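Getting More Out of a Plain Wooden Tray

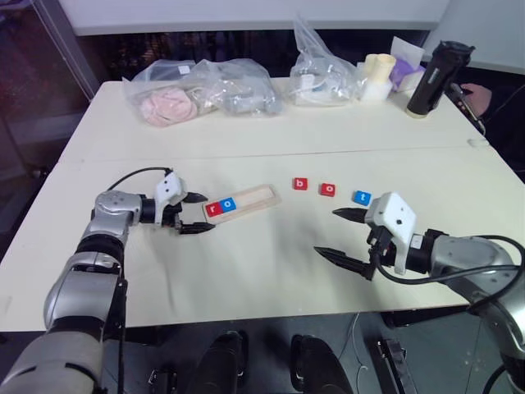 A reader from Barrera wrote in to ask whether mineral oil alone is enough, or if wax has to go on top. Oil alone is fine! Wax gives you a little extra time between coats, and I love how it feels under the hand, but plenty of trays go for years on oil and nothing else.

I'm a big fan of trays in the kitchen. Put the oil bottle, the salt and the pepper mill on one and you can lift the whole lot out of the way when the counter needs wiping (so much faster than moving everything piece by piece).

Cleaning: warm water, a drop of dish soap, a soft cloth. Never soak it, and keep it out of the dishwasher. Stand it on edge to dry so air gets to both sides.

Rings and stains: rub with half a lemon and coarse salt, leave it five minutes, rinse quickly and dry. Old coffee rings may need fine sandpaper, always going with the grain. Finish with a damp wipe to pick up the dust.

Oiling: pour on a spoonful of food-grade mineral oil and spread it with an old T-shirt, working it into the corners and along the rim. Leave overnight, then buff off whatever is left. Do this 2 times a year, more if your kitchen runs dry in winter. My big serving tray from the Kedum flea market was gray as driftwood in April and now it glows!

Sliding on the counter: stick small cork dots underneath, one near each corner. A strip of shelf liner works too, and it peels off easily for washing.

Sticky labels: warm the label with a hair dryer and lift slowly from one corner. Any gum left behind comes away with a dab of cooking oil, then soap and water.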